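Collside recipe notes – readme

G'day, and thanks for downloading. Collside is my collection of community cookbook recipes, typed up from the spiral-bound sort that schools, footy clubs and church halls used to flog at fetes. There are 340 recipes in it so far, from 77 books, and I've typed nearly every one at my kitchen bench with a cuppa going cold.

What's in the folder

recipes.csv has one row per recipe. The columns are title, contributor, book, town, ingredients, method and my notes. books.csv lists the books, with a year where I could find one (plenty don't bother).

I've left the spelling as printed, so you'll meet "desicated coconut" and three different goes at pavlova. Measurements are as printed too. A cup is 250 mL in the newer books, but the older ones are in ounces and gills, and one from Prultirley just says "a breakfast cup" the whole way through. I put my best guess in the notes column – please don't bake for a wedding off it.

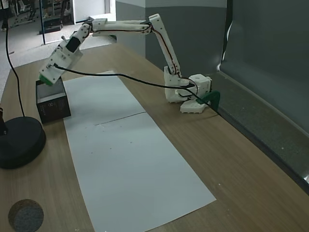 Slices are wildly over-represented. If you're after a fair picture of what people ate for tea on a weeknight, you won't get it from this lot, as everyone sent in their good stuff: hedgehog, lemon slice, caramel slice, jelly slice and a frankly alarming number of things involving crushed Marie biscuits. Savoury is mostly curried egg and zucchini.

Contributors' names are initials only. Divya Panicker talked me into that and I'm glad she did.

Known problems

Oven temps in the Evangelista book are a mess, Fahrenheit on one page and Celsius on the next. Two recipes have no method at all. Gudrun Kvam is still chasing the missing pages from the Unana book, so those rows are blank until she has a win.

Using it

Cook from it, print it, chuck it into a spreadsheet and sort by butter. If you find a typo that's mine, let me know and I'll fix it in the next version, which I'm hoping to have up in November.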